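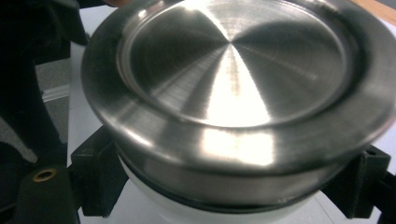

Someone under yesterday's post wrote that a gasket lid is pointless on a kitchen canister, a plain push-on lid does the same job, and the rubber only holds smells. Short thread on that.

1/ Smells, yes. Rubber holds them. The gasket from my coffee canister still smelled of coffee after 3 washes. Dedicate one canister to coffee and leave it there.

2/ Same job, no. I put equal weights of flour in two canisters in October, one gasketed, one push-on, same shelf in the kitchen at Gandthorpe. Both started at 801 g.

3/ After 8 weeks the gasketed one read 801. The push-on had gained 3 g. Small, but it was moisture, and the crackers stored the same way were noticeably soft.

4/ Brushed steel over a white body, thin black ring between them. The ring is the part that wears. Check it for flat spots and for flour packed against the edge.

5/ Cleaning: take the ring off, warm water, dish soap, dry overnight. Put it back dry. Steel lid gets a damp cloth, wiped with the grain. On a radial finish that means center outward.

6/ The recessed center collects dust on an open shelf. Wipe it before you lift the lid, or the dust goes in the flour.

7/ Replacement rings: Bivik sells them by inside diameter. Measure the groove, not the lid. I ordered by lid size the first time and had to send them back.

8/ Sugar canister is next. Same shelf, same scale, starting weight 1,004 g.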